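Home | About | Recipes | Days Out | Archive

An afternoon with the robots at Ferrand

Posted 20th November by Nathalie Lachance

I have been promising this post to my sister for ages, so here goes, and I apologize in advance because I never could tell a short story short.

Ferrand, for those who don't know it, is the robotics workshop out past the feed store, in the long brick building where they used to make gloves. They hold an open afternoon once a year. I had always meant to go and always had a cake in the oven or a cold. This year I had neither, so off I went with my good shoes on (a mistake, the parking lot is all gravel) and my neighbor's grandson Theo, who is eleven and had a list of questions in his coat pocket.

We signed in at a folding table and got stickers with our group on them. We were group 4. A very nice young woman took us through the first room, where there was a real arm bolted to a bench, moving plastic cups from one tray to another. It was slower than I expected! I think I had pictured something like a car factory. She said slow was how they liked it when there were visitors, and Theo wrote that down.

The part I really want to tell you about was in the back room, though. They have a project called Nadodeck, and the idea, as I understood it, is that a robot gets to practice household jobs inside a computer before it is ever let near anybody's furniture. The whole house is made up. Bedrooms, hallways, a kitchen they said wasn't ready to show. You sit in a row of chairs and watch it on a big screen, and after a minute or two I had quite forgotten there was no such room. I caught myself thinking that the place could use a rug.

The job that afternoon was bedroom 22, with the robot working at the chest of drawers. They had run it 1266 times before we came, all of them inside the computer, and the young man at the keyboard talked about those runs the way my father talked about fishing trips. I asked him who picks the wall colors. He said the computer does, more or less at random, and I said well, it has picked my grandmother's powder room — and he was polite enough to laugh.
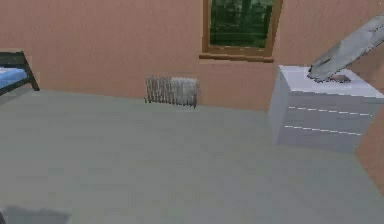
Fostovia, November

The pink wall is the one I mean. I do like that they bothered with a window and a proper wooden sill, and a little radiator by the wall, even though nobody is ever going to be chilly in there. The arm comes down from the corner toward the top of the drawers, where there's a small dark something that I never did get a name for. Theo thought it was a wallet. I thought it might be a box of some sort.

I asked how the robot knows when to stop coming down, and got a long answer with the word "contact" in it several times. Theo nodded all the way through, so I nodded too.

Afterward there was coffee and some very good lemon bars, and we stayed far longer than I had told his grandmother we would. He wants to go back in March, when they run a class for kids. I have put our names on the list, his for the class and mine for the lemon bars.

Comments (3)

Plularell writes:
We were in the group after yours! My husband asked about the wall colors too. Ours was a green room and the arm looked just the same.

Bev in the valley writes:
Did they say if the class in March costs anything? My two would love it.

Nathalie writes:
Bev, I didn't think to ask, sorry! There is a sign-up sheet by the front door and they were very friendly on the phone.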